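**Ticket 328 – Rastwood desk rack, board won't sit flat**

Hi again! I'm still fighting with the little rack from the Imley order. The light wooden board rests low between the two wire loops, fine, but it rocks the second I put any weight on it. I've flipped it 2 times and swapped the ends – same wobble. I really want the black mesh baskets to live on there, with the lamp and the snake plant on either side. 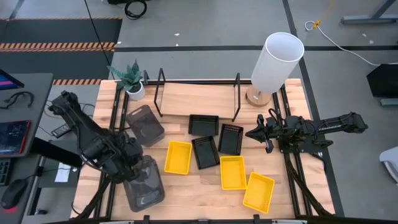 Sydorenko replied that the board probably isn't the problem, and asked me to stand the bare rack on a flat floor and press each corner in turn.

OK, did that! One corner lifts, so I guess the wire is bent. The gray mesh containers can stay on the table until it's sorted. Could you send just the rack? I'm happy keeping the board.

Status: open, waiting on replacement rack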